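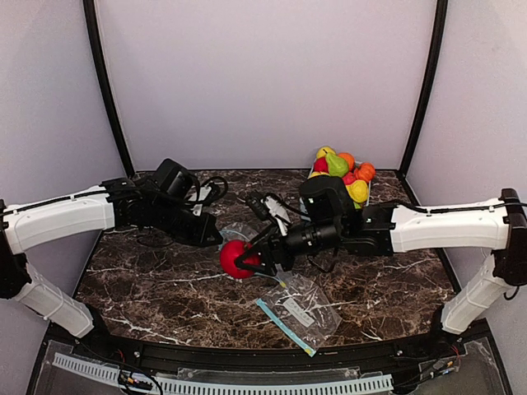
A dark brown marble top with white and tan veining.

Published 24/04/2025

The founder of Dastano did not set out to work in food waste. She trained as a bookkeeper and spent most of her twenties doing the accounts for a wholesale greengrocer in Skarnstead, where she saw every week how much stock was written off. "It was a line in the ledger like any other," she says. "Then one month I walked down to the yard and looked at what the line meant."

Dastano now advises households on how to buy, store and use up fresh food. It has been going for seven years and has 3139 households on its books, most of them in Skarnstead and the villages to the north. Members get a monthly letter, a telephone line on weekday mornings and, if they want one, a visit to their kitchen. She does most of the visits herself and made 421 of them last year.

We met at her office, which is two rooms over a shoe repairer. I asked what she looks at first in a stranger's kitchen.

"The fridge door," she says. "People put milk in the door because there is a shelf the right height for it. It is the warmest part of the fridge. Move the milk to the back and put the mustard in the door. That is often the first thing I say to anyone."

After that she asks to see the shopping list, and many people do not have one. She doesn't mind that. What she wants to know is which day they shop and which day they run out of ideas. In her experience the second comes two days before the first, and that is when a bag of salad goes in the bin and a takeaway gets ordered.

"I don't tell anyone off for the takeaway," she says. "I ask them to eat the salad the night they buy it."

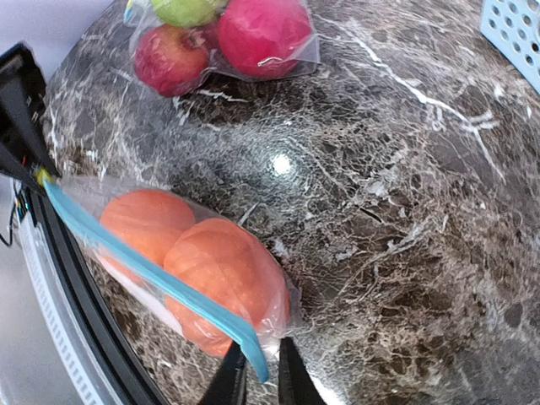
Fruit is the subject she gets most letters about, and she has firm views on it. Bananas should be kept apart from everything else. Apples last for weeks in the bottom of the fridge and only days in a warm room. Berries should be washed just before eating. Citrus is more forgiving than people think, but it does not like being shut up with its own moisture for long. A couple of orange fruits in a clear bag with a blue zip strip will do very well for a journey or a lunch, she says, and when they come home uneaten they should come out of the bag. She washes her own bags in soapy water, turns them inside out over a wooden spoon and uses them again until the zip gives up.

Bread is second on the list. She slices a loaf on the day she buys it, freezes half and toasts it straight from the freezer. Members often tell her they have no room in the freezer, so she asks them to take everything out and write down what is there. "There is always a bag of peas from years back," she says. "Sometimes there are three."

The business was slow to pay. For the first two years she kept the bookkeeping work on in the evenings. Then Kotian, a housing association with homes on the east side of the town, asked her to write a leaflet for new tenants, and the leaflet turned into a set of evening classes. Plustow, the farm shop on the Skarnstead road, began putting her storage notes in its vegetable boxes the following August.

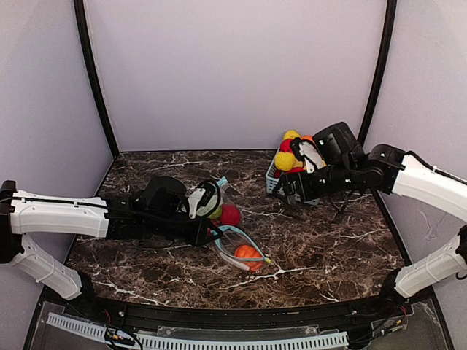

Those notes are still the part of the work she likes best. Each is one side of a card and covers one vegetable. She writes them at home on Sundays and tries the advice out on her own family before it is printed. The card on celery took her most of a winter. "I had celery in water, celery in foil, celery in a damp cloth," she says. "Foil won. My children would not eat it by then, whatever it was wrapped in."

She is careful about what she promises. Some advisers quote a figure for what a household will save in a year, and she won't. A family with teenagers wastes very little whatever it does, she says, and a person living alone may find it hard to buy small enough amounts to begin with. For people on their own she suggests sharing a vegetable box with a neighbour – two of her oldest members have done so since they joined – or buying loose from the market late in the day.

I asked whether she ever throws food away herself.

"Of course I do," she says. "Last week it was half a cucumber. I had put it behind the yoghurt and forgotten it."

Dastano's telephone line is open from nine until noon, Monday to Friday. The next card, on leeks, goes out with the Plustow boxes next month.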